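# About Brallula

We love small parts, and we love knowing where they are!
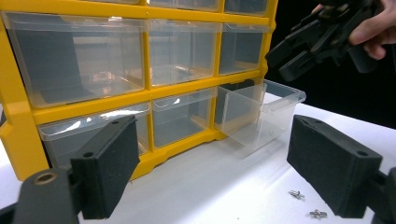

Brallula started in February at a kitchen table, when Eirlys Phillips got tired of digging through coffee cans for one matching screw. Now we help home sewers, model builders and weekend fixers set up little drawers that make sense to them (beads by color, washers by size, whatever works). Our workshop is open Monday evenings, with room for 5 people and all their jars. Bring the whole mess – sorting it is the fun part, and we have 52 label styles to try.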